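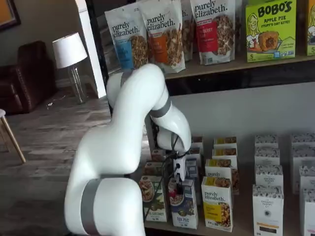

Granola pouches on the upper shelf, boxes on the lower

Furnival Display Shelving, Dry Goods Series
Supplied by Stultanen

The Furnival series is intended for grocery stores, school pantries and staff shops. Each unit ships flat with hardware and printed instructions. Assembly requires two people.

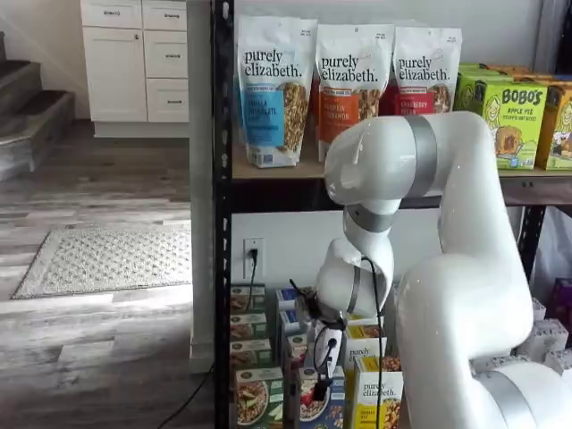

Shelf height should be set before the unit is stocked. Measure the tallest package planned for each level and allow a hand's width above it. Heavier goods belong on the bottom level, and cereal boxes can stand on a lower shelf as shown, facing the aisle. The rated load is 144 pounds per shelf, evenly distributed.

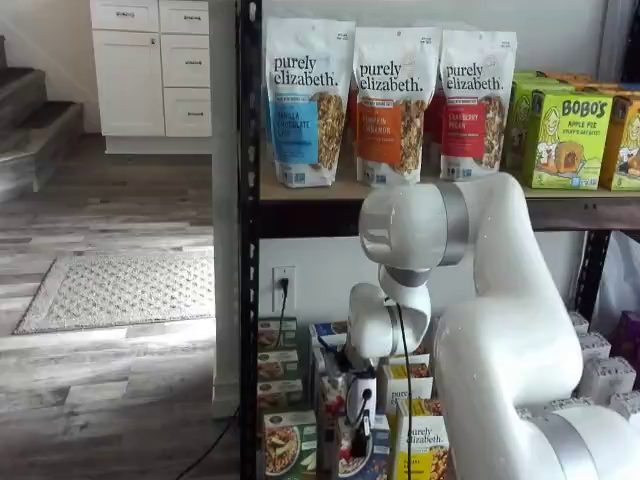 ORDERING AND RETURNS

Orders are accepted through the Plesine office. Unassembled units may be returned within 90 days in the original carton. Freight charges are not refunded. Institutional accounts are managed by Joanne Hartley. 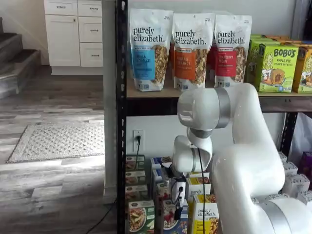
Can additional shelves be ordered later?
Additional shelves are sold singly under the Furnival parts list and include mounting clips. Please state the unit width when ordering.

Page revised Oct 3, 2021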